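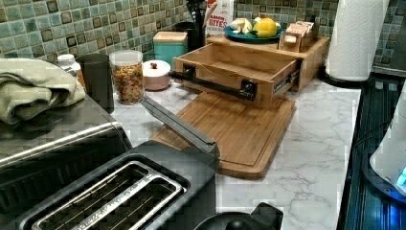 The Orport list server rejected two nomination forms last night for attachment size. If yours bounced, resend as plain text before 15 July. The limit is 200 KB per message and will stay there.

On the eligibility question:

> Section 4 says an organization must have been "active in public life" for
> nine years. Does Hidwood qualify? It was registered later than that
> but ran as an informal network before.

Yes. The Rieger rules count from first documented activity. Registration date is used only when no earlier record exists. Hidwood should attach meeting minutes or a dated newsletter. A signed statement alone is not enough.

Also, the public vote for the Plernent civic award closed with 2,633 valid ballots. Duplicates were removed by address before the count. The public vote carries one third of the final score and the jury the rest, same as last year.
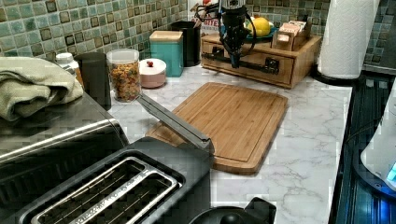

*Kitchen counter with toaster and cutting board.*

Still open: whether a past winner may be nominated again in a different category. The rules are silent. Send proposed wording to the list, one paragraph at most.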